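# 第3章　针织上衣的平铺与折叠

衣物整理的多数返工出在折叠之前。面料没有铺平、领口没有归位、两侧边线不平行，折线再准确也得不到规整的成品。本章以短袖翻领针织衫（通称polo衫）为对象，讨论平铺、定位、折叠三个工序，并给出检验方法。圆领衫和长袖衫的差异放在3.5节。

学完本章后，应能够：

- 区分铺放皱、受压皱与缝制皱；
- 以领座中点和下摆中点确定衣身中线；
- 按给定成品宽度计算两侧折线的位置；
- 判断一件上衣在折叠前是否需要重新铺放。

## 3.1 台面与衣物的放置

折叠台的台面应平整、光滑、无毛刺。木质台面最为常用，其摩擦力足以使衣身在铺放后保持位置，又不妨碍用手掌推平面料。带有直纹的台面另有一个用途：木纹可以作为校正衣身方向的参照线。圆形或椭圆形台面没有直边可供对齐，此时木纹的参照作用更为明显。

台面高度以操作者自然站立、前臂略向下倾为宜。以成年操作者计，台面边缘到衣物下摆应留出一掌宽的余量，用于翻折时放手。下摆过于接近台边时，衣角容易滑落并牵动整个衣身，已经铺好的部分随之变形。

放置方向采用“领远摆近”：领子朝向台面远端，下摆朝向操作者，衣长方向与操作者视线一致。这一方向便于同时观察左右两侧，也使后续的纵向折叠由近及远进行。初次放上台面的衣物通常只是大致摊开，尚未达到可折叠的状态。

橙色polo衫的衣身上有数条较长的斜向皱褶，领子镶有深色细边，局部翻叠在自身之上，一只短袖向左伸出。衣身虽已大体放平，下摆却几乎到达台面前缘，余量不足。按本章的标准，这种状态属于“已摊开、未铺平”，应先将衣身整体向远端移动，再处理领子和皱褶。 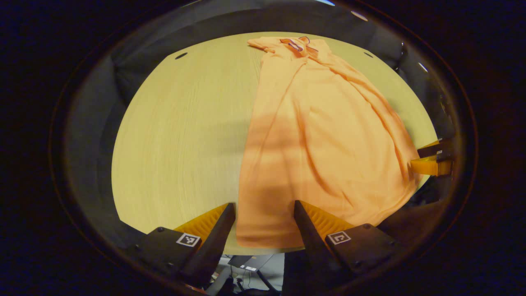 ## 3.2 皱褶的分类与处理

**铺放皱**由面料在台面上的堆积或扭转产生，走向多为斜向，线条较长，用手掌推动即可消除。处理时一手按住领座，另一手自中线向侧缝推平，不得沿斜向拉扯。针织面料的横向延伸性大于机织面料，拉扯后会回缩，形成新的皱褶。

**受压皱**由堆放或包装造成，折痕清晰，推平后仍留有痕迹，须经蒸汽处理。蒸汽处理后的衣物应冷却至室温再折叠。

**缝制皱**出现在门襟、领座和袖口附近，由缝线张力引起，不属于整理范围，登记后按外观等级处理。

光线对判断有影响。大面积的柔和阴影会使面料局部变暗，浅皱在其中不易辨认。检查时应改变观察角度，或用手背轻触面料确认，不宜仅凭明暗下结论。

## 3.3 中线与折线

领子归位后，取领座中点A与下摆中点B，连线AB即为衣身中线。设成品宽度为W，两侧折线与中线的距离均为W/2。例如W取21厘米时，折线位于中线两侧各10.5厘米处。

设衣长为L，纵向折叠后的成品长度为H，则纵向层数n＝L/H。以L＝70厘米、n＝3计算，H约为23.3厘米。实际操作中领部较厚，靠近领部的一段应略长，其余两段相应缩短，使末次翻折后下摆不露出领下。

> **术语**
> 领座：翻领与衣身之间的立起部分，是确定中线上端点的依据。
> 侧缝：前后衣片在身侧的缝合线。平铺时左右侧缝应与中线大致平行。

下一节按工序顺序说明两侧内折、袖部回折和纵向折叠的操作要求。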